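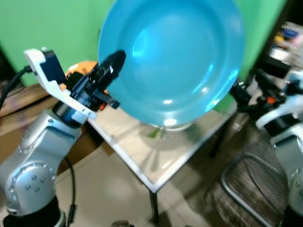

Une assiette bleue à large bord.

Lorcan Scanlon, l'homme qui dîne seul et prend des notes

Il a réservé pour une personne, comme toujours, et on l'a placé près des toilettes, comme souvent. Lorcan Scanlon ne s'en plaint pas. Il note l'heure dans un carnet à spirale, commande la soupe et attend de voir combien de fois on lui demandera s'il attend quelqu'un. Ce soir-là, à Wangate, on le lui demandera à deux reprises, la seconde avec une main posée sur la chaise vide.

Ancien correcteur aux éditions Gilmartin, Scanlon vient de publier « Un seul couvert », récit de 104 repas pris en solitaire dans des restaurants où il ne connaissait personne. L'entreprise lui a demandé 3 ans, un foie patient et une certaine indifférence au regard des serveurs. « Les deux premières choses s'entretiennent, dit-il. La troisième, je l'avais de naissance. Ma mère vous le confirmera. »

L'idée lui est venue un mois de février, à Drirkmont, dans une auberge où l'on avait refusé de lui servir le gigot. Le gigot était pour deux. Il avait proposé de payer pour deux. « On m'a répondu que ce n'était pas une question d'argent. J'ai demandé de quoi c'était la question. Le patron est allé chercher sa femme, qui m'a apporté une omelette. Excellente, d'ailleurs. Je n'ai jamais su de quoi c'était la question. »

Le livre est plein de ces capitulations polies. On y croise la fondue « minimum deux personnes », le plateau de fruits de mer qui suppose un ménage et la bougie que l'on souffle discrètement quand le client s'assoit sans compagnie. Ce dernier geste le fascine. « Je ne crois pas qu'il soit méchant. Quelqu'un, un jour, a dû penser que la flamme me ferait de la peine. Moi, je lisais grâce à elle. »

Car il lit à table, et il a des théories là-dessus. Le journal prend trop de place, le roman neuf se referme dans la sauce. Il recommande le livre de poche déjà fatigué, calé sous le rebord de l'assiette. Les assiettes creuses à bord large ont sa préférence : elles tiennent la page sans que l'on ait à choisir entre sa cuillère et son chapitre. Il y consacre neuf pages, que son éditrice a voulu couper. « Elle mange en famille, elle ne peut pas comprendre. »
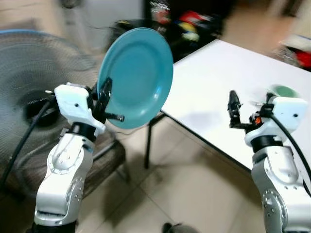
« On me prend pour un inspecteur »

Le carnet lui a valu des desserts offerts, ce dont il dit avoir eu honte les premières fois. À Rurnholm, le chef est sorti de sa cuisine pour justifier une cuisson que personne n'avait contestée. Scanlon a hoché la tête d'un air sévère. « J'aurais dû le détromper. Mais il y avait une tarte aux prunes dans la balance. »

Les tables de 29 établissements figurent en annexe, avec croquis à la main et commentaires sur les courants d'air. C'est la partie du livre qui lui vaut le plus de courrier. Un lecteur lui a reproché d'avoir situé une porte battante du mauvais côté. Il y est retourné vérifier, a mangé une blanquette et reconnu son erreur par retour de courrier.

Le tirage, à peu près 2 000 exemplaires, ne lui permettra pas d'arrêter les menus du jour. Il songe à une suite sur les petits déjeuners d'hôtel, « où tout le monde est seul, même les couples ». Gilmartin n'a pas encore répondu. Il interprète ce silence comme un encouragement, avec la bonne humeur d'un homme qui a longtemps relu les contrats des autres.

Et s'il dînait accompagné, parfois ? Il pose sa cuillère. « Le dimanche, chez ma sœur. Ils sont sept, on me met en bout de table, près du radiateur, et je n'arrive pas à placer un mot. » Le serveur revient, regarde la chaise vide, puis le carnet. Il propose la carte des desserts. Scanlon demande le nougat glacé, qui, vérification faite, se commande à l'unité.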